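Teaching by hand at Drultbridge: Efraín Salazar on switches, knobs and the cost of a bad demonstration

Efraín Salazar runs the demonstration program at Drultbridge, where operators steer two-armed robots through small manual jobs and the recordings are used to train control policies. The group's current fixture is the Brikwood box, a modular panel of buttons, sliders, switches, a rotary knob and plug-in test leads. We spoke by phone in August.

Salazar's first point was that the box is harder than it looks. "A toggle switch has maybe a few millimeters of lever. You come down from above with closed fingers, and your approach angle decides whether you push the lever or slide over it. An operator with a leader arm in each hand feels almost nothing of that contact. They are working from the picture."

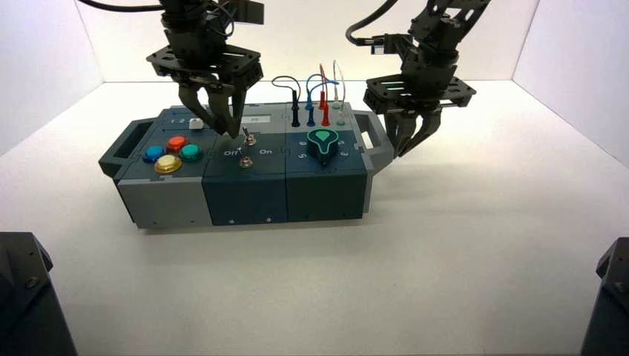 For that reason new operators spend their first sessions on switches alone. They learn to stop above the lever, settle, and then push in one stroke. Corrections made after contact are kept in the data if they are short. Long ones are discarded. "If the operator hunts around for ten seconds, the policy learns to hunt," Salazar said.

The target for the first round was 2,000 demonstrations, split across the individual controls. Salazar said the count matters less than the spread of starting positions. The box is moved and turned between episodes, and operators are asked to begin with the arms in different poses.

He was also asked about kinesthetic teaching, in which a person takes hold of the arm and guides it directly. Drultbridge tried it with a single arm and dropped it. The operator's hands kept getting into the camera views, and two arms could not be guided well by one person. "You get good force information and bad images. Our policies are trained on images, so that was the end of it."

Wrist cameras take up much of his time. They give a close view of the fingertips, but a fast move smears everything behind them, and printed numerals on a panel can become unreadable for several images in a row. Operators are told to slow down over the last few centimeters. The head camera is there for the rest.

"People ask for a higher frame rate," he said. "Exposure time is the thing to look at first. Then the lights."
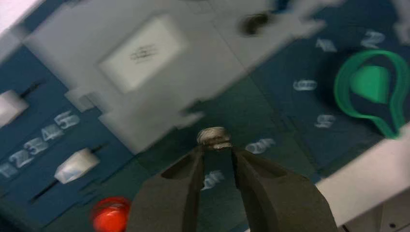

Scoring the recordings

Each episode is reviewed by a second operator with a scoring tool called Poojary, written in-house. The reviewer marks the start of the approach, first contact, and release. Of one early batch, 52 episodes were rejected for a single fault: the gripper was already touching the part when recording began.

"The policy never sees how you got there. It has no use for that episode."

Connectors get their own rules. A lead has to be gripped by the plug body and pulled along its axis, and the free arm may brace the box. Salazar does not allow pulling on the wire, even when it works, as the habit carries over to fixtures where it does damage. 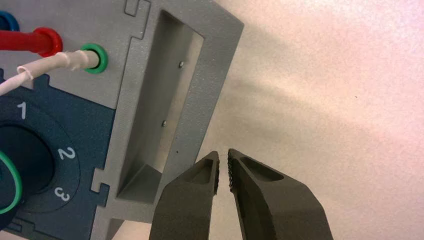
Wrist camera view with the gripper fingers open, near the recessed pocket in the gray panel. Plugged connections are at upper left.

The next fixture, Molgate, adds latches and a hinged lid. Salazar expects to need over 4 weeks of operator time before the first training run. He wants force readings shown to the operators on screen by then, and he has not decided whether the same numbers should go into the policy.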